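The Fruit Basket Club

I'd been at the Jostanby student robotics club for maybe five minutes when somebody handed me a bag of fruit and told me to go hide it in the shelves. So that's how I met the team! Their project this term is called Sernano, and the whole idea is shopping: one hand carries the basket, the other one picks.

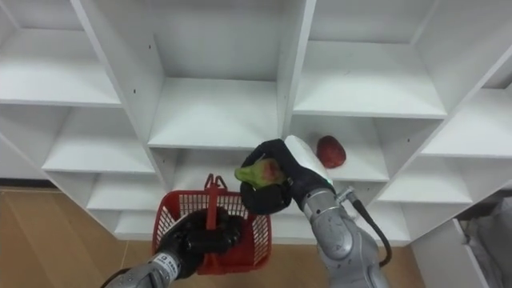
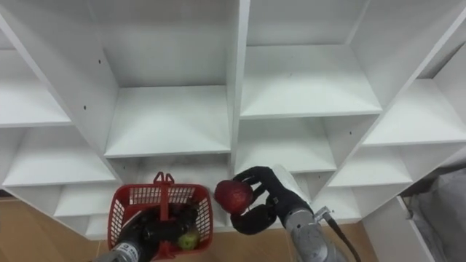

Red basket in the left hand, fruit in the right.

Page last changed: 8/29/25

I figured the picking would be the hard part (all those fingers!), but Surachet Thongsuk, who writes most of the code, set me straight. "It's the basket," he told me. "You swing one arm and the other one wants to swing too." He's been fighting that since April and he has a notebook full of very grumpy handwriting to prove it.

The club meets in a back room at Pirninlow Hall, 14 students when everyone shows up, and they argue about everything. Shelf height. Whether a mango is a fair fruit. I stayed out of the mango thing, though I did have opinions.

Florante Castillo keeps the practice log, and they're at 1180 picks so far. The goal had been 1000 before summer break, so he's pretty pleased with himself, and he let me page through it while the others reset the shelves. Next to a lot of the entries it just says "again."

They're taking Sernano to the Altıntaş student meet next, where each team gets two runs and a shopping list they haven't seen before. I asked Surachet if he was nervous and he said no, and then he went back and checked the wrist cable again. I'm planning to go along and watch, and Florante has already asked me to bring more fruit.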